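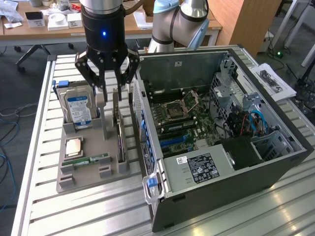 Sturner Parts Nest, desktop assembly

The Sturner nest is a flat grey plate, 3D printed, with raised slots and brackets that present desktop computer components in fixed positions beside an open tower. It is intended for benches where the same parts are fitted and removed many times in a day.

Positions

Drive slot, back left. Holds a 3.5-inch hard drive upright.
Processor recess, square, forward of the drive slot. The CPU rests flat with the heat spreader up.
Memory holder, long, in front of the recess. One module, lying horizontally.
Card holder, narrow slot, right side. One thin card, standing upright.

Components are not supplied. The tower is also supplied by the customer and should be laid on its side with the side panel off, to the right of the nest, so that the motherboard faces up.

Mounting

The plate is drilled for aluminium slatted tables. Two T-nuts and bolts are included. Tighten by hand, check that the plate sits flat, then finish with the supplied key. Do not overtighten - the print will crush at the bolt holes before the bolt reaches any useful torque. On solid benchtops, order the Kekach clamp set.

Setting up

1. Lay the tower in place and mark its corners on the table.
2. Lift the CPU socket lever before the first cycle.
3. Load the drive first. It is the tallest part and is awkward to seat once the card is in.
4. Load the processor by its edges.
5. Load the memory and the card.

Care

Wipe with a dry microfibre cloth. Solvents will soften the slot walls. Keep out of direct sun and away from heat guns. A new plate is usually a firm fit and eases after roughly 43 insertions per slot. If a drive begins to lean, replace the plate. Slots should not be packed with tape, as this shifts the part off centre.

Ordering

Available in grey only. Lead time is 3 weeks. Alternative layouts for Mészáros and Navska small-form cases are made to order from a customer drawing; send the drawing with overall dimensions in millimetres to Elisa Fiore, technical sales. Plates ordered before July use the older bolt spacing and need the adaptor strip, sold separately.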